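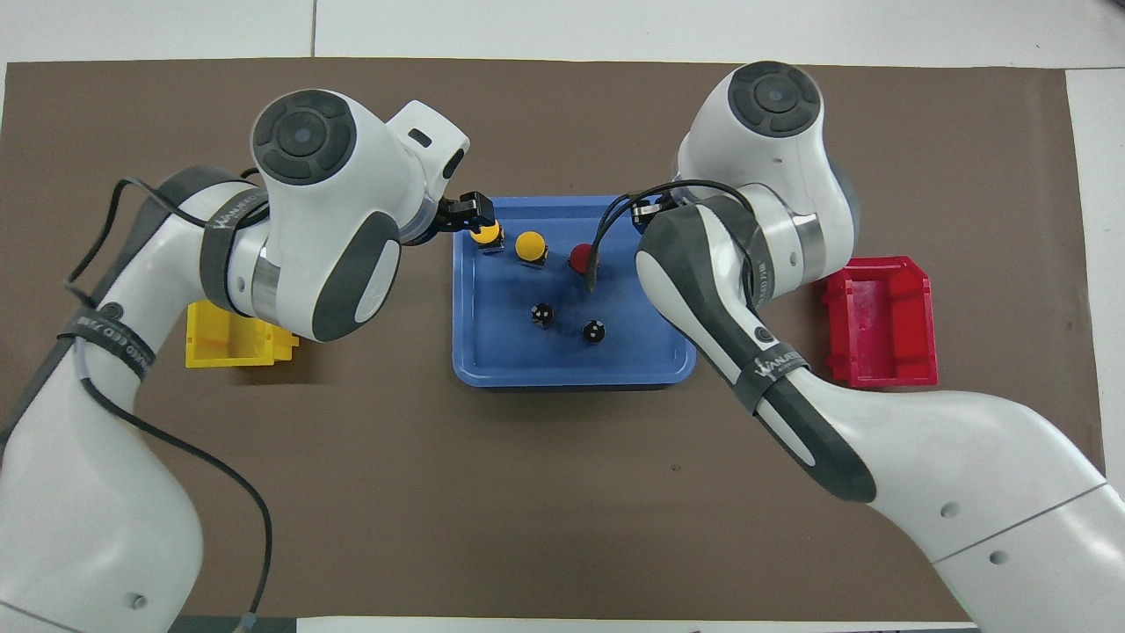
Chapter 4
Sorting and Grouping

Before we can count things, compare them or put them in order, we have to decide which of them belong together. This decision looks so simple that many books on elementary statistics pass over it in one line, and the student meets the difficulty only later, when the table is already drawn and some item does not fit in any column. Take the small knobs in the blue tray. If we group them by the colour of the cap, there is a yellow group, a black group and a red group, and the red group has only one member. If we group them by whether the top carries a white dot, the black knobs stand on one side and the yellow and red ones on the other. Both groupings are correct. They answer different questions, and the person who makes the table must know which question was asked.

In this chapter we call the property by which we divide a collection the basis of the grouping. Colour is a basis, and so are weight, price, age and country of birth. The parts into which the collection falls are called classes. A grouping is complete when every item has a class, and it is clean when no item has more than one. The student should learn these four words now, as they will be used without further explanation until the end of Part Two.

4.1 Where the classes come from

Sometimes the classes are given to us. A letter has a postal district written on it, and the sorting office has no freedom in the matter. More often we must make the classes ourselves, and then our habits and our language enter the work. The town of Sendier keeps a register of its buildings, and for many years the register had two classes, dwellings and workshops. This was enough while the bakers and shoemakers worked in one house and slept in another. When the old mill quarter was rebuilt, 111 buildings in it had a shop on the ground floor and rooms for a family above. The clerks wrote some of them as dwellings and some as workshops, depending on which door they came to first. The grouping was complete but it had stopped to be consistent, and the totals for those years cannot be compared with the earlier ones.

The remedy in Sendier was a third class, named mixed use. Students often propose this solution at once, and it is a good one here, but it has a price. A class called "mixed" or "other" tends to grow. When it holds a large part of the collection, the grouping tells us very little, and it is better to go back and choose a new basis.

4.2 Grouping by more than one basis

Suppose that the library at Drundus wishes to know which of its books are borrowed. The librarian may group the loans by subject, or by the age of the reader. She may also use both together, and then each loan has its place in a table with rows and columns. Such a table is called a cross-grouping. It shows things which neither single grouping can show, for instance that the books on gardening are borrowed mostly by older readers, while the books on travel are borrowed equally by all.

In April the library recorded 182 loans. With five subjects and four age groups the table has twenty cells, so that on average a cell receives nine loans. Some cells will have many more and some will be empty. An empty cell is also information, but the student must be careful with it. It can mean that no reader of that age is interested in the subject, or only that the library has few such books to lend. The table itself cannot tell us which.

Exercises for these two sections are found at the end of the chapter. Exercise 2 asks for a grouping of the objects in your own kitchen drawer, and should be done before reading section 4.3, in which we consider classes that have an order among themselves.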